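Can a two-arm bench robot sort and roll neckties yet?
Asked in Home & Workshop Automation, July

I do small alterations and end up with a tray of mixed ties and scarves that need rolling and putting into a divided box. Has anyone got a machine to do this without standing over it? Budget is 3,000. I have looked at the Roltari and the Danzer.

Oria
Partly. Picking one item out of a heap is the hard bit, as the gripper often lifts two. Rolling needs both arms, one holding tension. My best run was 105 items with a person clearing tangles. Placing a finished roll in a compartment is reliable if the box is fixed down. Patterned dark fabric on dark fabric confuses the vision, so light the tray from the side. Keep cables slack enough for full wrist travel.

Tarnon
no. quicker by hand

benchrat
Depends on the fabric. Silk slips, wool is fine. I would spend 400 on better fingertips before changing the arms. Mine still fails on anything with a loose end hanging over the tray. Layout I use is below.

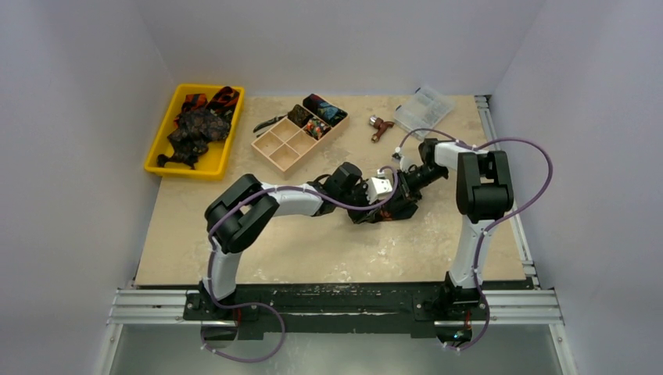
Unsorted in the yellow tray, rolled ones in the wooden organiser.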